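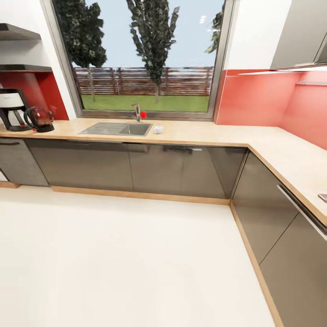 Figure 7.1 A kitchen with a window over the back counter, looking out on lawn, trees, and a wooden fence.

Chapter 7
Daylight and the Price of a View

Ask a room full of homeowners what they would change about their kitchen and a good many will say they want a bigger window. Ask them why and the answers get thin. More light, they say. It would feel more open. It would help the resale value. Very few have measured the light they already have, and fewer have worked out what a larger pane does to the heating bill in a cold month. This chapter takes the claims made for windows one at a time and asks what each of them rests on.

We begin with windows because they are the part of a house most often sold on feeling. A furnace comes with a rating plate. Insulation has a number printed on the wrapper. Windows have numbers too, and you will learn to read them in Section 7.3, but the brochure usually puts them on the last page, after the sunrise and the bowl of lemons. Students who have worked through Chapter 6 will remember that walls got the same treatment once, until buyers started asking harder questions.

What "good light" means

Light falling on a surface is measured in lux. A work surface where someone is chopping vegetables or reading a recipe is often planned at 300 lux or more, and a corridor can get by on 100. These are planning values. They say nothing of where the light comes from, how evenly it falls, or whether the person holding the knife is standing in it. A cook who faces a window gets light on the work and, at some hours, glare in the eyes. A cook with the window behind gets a shadow on the cutting board. Both kitchens may pass the same test with the same meter reading taken when no one was in the way.

You should therefore be suspicious of any single figure offered for the daylight in a room. Daylight changes with the hour, the season, the cloud cover, and whatever is growing outside. An evergreen close to the glass shades it all year. A tree that drops its leaves gives some of the light back in winter, though less than garden writers like to claim, as bare branches still block a fair amount. A fence matters too, mostly for how much sky can be seen from deep inside the room. Sky is what lights the back of a room on a gray day. Grass and fence boards reflect a little, and only a little.

The Budthorpe houses

Much of this chapter follows a group of houses in Budthorpe, built to one floor plan and later altered by their owners. Some kept the original kitchen window. Others put in a wider one, most of them from the Jeltero line, which was advertised at the time as paying for itself. The owners of the wider windows were pleased with them. They reported brighter kitchens and said they switched on the ceiling light later in the day.

The meter readings were less flattering. At the counter directly under the glass, the wider window made a clear difference. Only 3 meters back, where the table usually stood, the gain was small enough to be lost in the passing of a cloud. The electric bills showed no saving that could be told apart from ordinary variation between households. As for heat, the March readings favored the smaller window in every pair of houses we could fairly compare.

Does this prove the owners wrong? It does not, and you should resist anyone who uses the Budthorpe readings that way. People may enjoy a view of a yard for its own sake and be right to pay for it. What the readings do undercut is the promise that the enjoyment comes free. It is also a small group of houses, in one climate, with owners who volunteered. Keep those limits in mind when you reach the problem set.

Before you read on

Section 7.1 deals with how light enters a room and where it goes. Section 7.2 covers heat loss and gain through glass, using the Clarkedov method, which is slower than the software in common use but lets you see each assumption as you make it. Section 7.3 covers labels and ratings. Section 7.4 returns to trees, fences, and overhangs, with a case from Čierny where the shade plan looked sound on paper and the bedrooms overheated anyway.

You will need a light meter for the first exercise. A phone app will do for comparing 2 spots in the same room, but do not trust it for absolute values. Take your readings with the lamps off, write down the time and the sky conditions, and stand clear of the sensor.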